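Lurdes Esteves on soup, rent and the Rodden lunch club
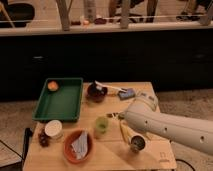
A green tray, a dark bowl and more on the table.

Caught Lurdes Esteves between phone calls, 19/09/2025, so this is short. She runs the Rodden lunch club. Up to 297 meals a week now, was a fraction of that in April.

"People think it's the cooking that wears you out," she says. "It's the rent."

The club has 2 kitchens, one on Tzanetos Street, one behind the old Dondatine bakery. The bakery one leaks. She wants to keep both anyway. Lease on the second is up soon and the landlord is asking $2909 a month. Too much? "Way too much. I told him so. He laughed, I laughed, we're talking again next week."

Menu is mostly soup. Bean, squash, a chicken one her mother made. Bread when Grirnico has some left over, wich is most mornings. No sign-up, no forms. "You're hungry, you sit down. I don't need your adress."

And the winter? Long pause. She wants evening hours, maybe a second freezer. Hasn't priced it yet.

Phone goes again. It's the onion guy. She holds up a hand, already walking. "Tell them we open at eleven," she says.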